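About Catetti

Catetti is an independent supplier of replacement body and trim components for electric pickup trucks and light commercial vans. The company designs, tests and distributes parts for repair shops, fleet operators and municipal garages. Its work begins where the vehicle manufacturer's standard warranty usually leaves off, and it continues for as long as a vehicle remains in service.

The company was formed by a small group of body engineers and parts managers who had spent much of their working lives in collision repair. They had seen vehicles in good mechanical order wait weeks for a door seal, a tailgate hinge cover or a charge port flap. Catetti was set up to keep such parts on the shelf and to ship them promptly.

Today the company employs 112 people at two sites. Engineering, purchasing and customer service are located at the Kallio building, and warehousing and dispatch are handled at the Grustach distribution center.

What We Supply

Our current catalog lists 1274 part numbers. The greater part of these are exterior and interior trim pieces, including wheel arch liners, rocker covers, bed rail caps, mirror housings, weatherstrips and fastener sets. We also supply brackets, underbody shields and a limited range of glass channel components.

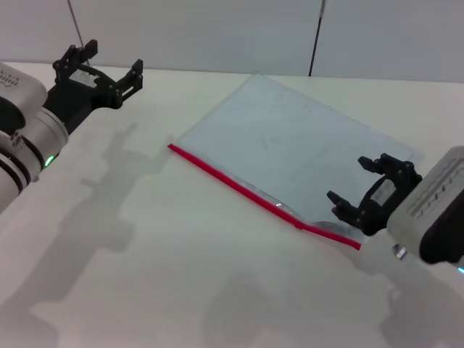

Parts are grouped by vehicle platform and by the repair operation in which they are most often used. A shop replacing a rear quarter panel, for example, may order the panel clips, sealing strip and liner screws under a single kit number. Kits are reviewed each February, when the catalog is revised, and discontinued numbers remain searchable so that older estimates can still be matched to a current part.

We do not supply battery modules, drive units, airbags or other restraint components. Customers who need these items are advised to contact the vehicle manufacturer or its authorized dealer.

The Trukow Program

Trukow is our line of parts for fleet vehicles. It was developed with delivery companies and public works departments whose trucks are used daily, often on unpaved roads and in heavy road salt. Parts in the Trukow line are made to the same outer dimensions as our standard parts but use thicker sections or heavier coatings at the points where wear is most common.

Fleet customers enrolled in the program receive a fixed price list for the catalog year, a named account contact and access to reserved stock. There are 341 fleets enrolled at present. Enrollment is open to any organization operating 40 or more vehicles, and smaller fleets may apply jointly through a shared repair provider.

Quality and Testing

Every new part is fitted to a vehicle before it is offered for sale. Our engineers check panel gaps, closing effort and clearance against neighboring parts, and the results are kept on file with the drawing. Where a vehicle manufacturer changes a body design during a model year, we fit the part again and note the change in the catalog.

Materials are tested for resistance to sunlight, cold, road salt and common cleaning products. Coated metal parts are also inspected for thickness and adhesion. A part that fails any of these checks is returned to design — it is not sold at a reduced grade.

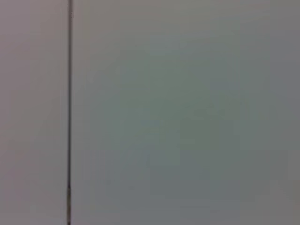 Service to Repair Shops

Independent repair shops make up the largest share of our customers. Each order is supplied with a packing list, and fitting notes are available for all parts that require drilling, bonding or removal of an adjoining panel. Our technical desk is staffed by former body technicians and answers questions by telephone and email during business hours.

Unused parts in their original packaging may be returned within the period stated on the invoice. Claims for parts damaged in transit should be made as soon as the damage is found, with the order number and the condition of the outer carton noted.

Environmental Responsibility

Catetti accepts worn plastic liners and shields from enrolled fleets and sends them for regrinding where the material allows. Cartons are chosen by size of part in order to limit the use of filler, and several high-volume items are now shipped in returnable crates.

Ownership and Governance

The company is privately held. A board of directors meets quarterly and oversees finance, product safety and supplier conduct. Suppliers are required to accept our purchasing terms, which cover working conditions, traceability of materials and the right of inspection.

Contact

General inquiries, catalog requests and fleet applications should be directed to the customer service office at the Kallio building. Deliveries and collections are received at Grustach by appointment only.

Page last reviewed 4 November 2025.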